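I moved in July and put off dealing with my old apartment's security deposit for too long. Posting what I did in order, in case it helps someone who is stuck at the same point.

The deposit was 1,535 dollars. The building is managed by an outfit called Zulley. They took over from Lernau halfway through my lease, and that matters later.

My lease said the deposit or an itemized list of deductions had to be sent after move-out. I gave my forwarding address by text message. Do not do this. Put it in a letter or at least an email, with the date on it, and keep a copy.

The list showed up on a Wednesday. Carpet cleaning, "wall repair," a missing window screen, and a line that only said "turnover." They wanted to keep all of it and bill me for the rest. Their total came to 2,000 even.

A round number like that made me want to see receipts. I asked for them by email. The answer was one sentence long and said the charges were standard.

First thing I did was find my move-in checklist. I had it in a shoebox with old tax papers. It said "no screen, bedroom window" in my handwriting, with the Lernau manager's initials next to it. So the screen was gone before I ever lived there.

Second thing was the walls. I had hung five small picture frames in four years. My lease has a paragraph on normal wear and it mentions nail holes by name. I had never read that paragraph until this came up.

"Turnover" I could not find anywhere in the lease. I searched the PDF for it, then read the whole thing on paper to be sure. 22 pages. It isn't in there.

Carpet was the one I wasn't sure of. I did spill coffee near the closet and the stain never came all the way out. I decided I would pay for that if they showed me a bill from a real carpet company.

My neighbor Piret Kairys moved out of the same floor the month before. She got the same list with the same amounts, down to the cents on the carpet line. She had a window screen charge too. Her unit had all its screens.

We compared letters at her sister Triin's place and then each wrote our own. I don't think a joint letter would have hurt, but our leases were separate and we wanted to keep it simple.

My letter was one page. Date, address of the unit, lease dates, amount of the deposit. Then each charge on its own line and my answer under it. I attached copies and kept the originals.

I left out everything about how the heat was in the winter and how long they took to fix the buzzer. It was all true but it had nothing to do with the deposit.

I sent it certified mail with a return receipt. The clerk has a green and white form for that and it takes a couple of minutes. I also emailed the same letter as a PDF.

Since then I write every call down by hand. Who I talked to, what time, what they said. Mostly it is people telling me somebody else will call me back.
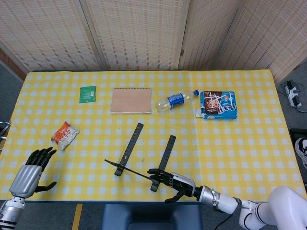
Darius Juška replied that I should stop taking their calls at all and make them put everything in writing, because his old landlord denied a phone agreement and he had nothing to show for it.

Fair point. I now end every call by saying I'll send an email with what we just discussed, and then I send it. So far they haven't corrected any of those emails.

Margareta Filip asked about the switch in management companies. Zulley did try to tell me that Lernau still had the money. I asked them to send me that in writing. They dropped it the next day and haven't brought it up again.

Where it stands: they have taken off the screen, the walls and "turnover." That leaves the carpet. They still haven't sent a bill for it, and I have asked 3 times.

If there's no bill by the end of the month I'm filing in small claims. I already picked up the form from the clerk's window. It is shorter than I thought it would be.

Piret got her check yesterday, minus the carpet line. She is deciding whether to cash it or send it back. I told her to call the tenant line at the county before she does either one.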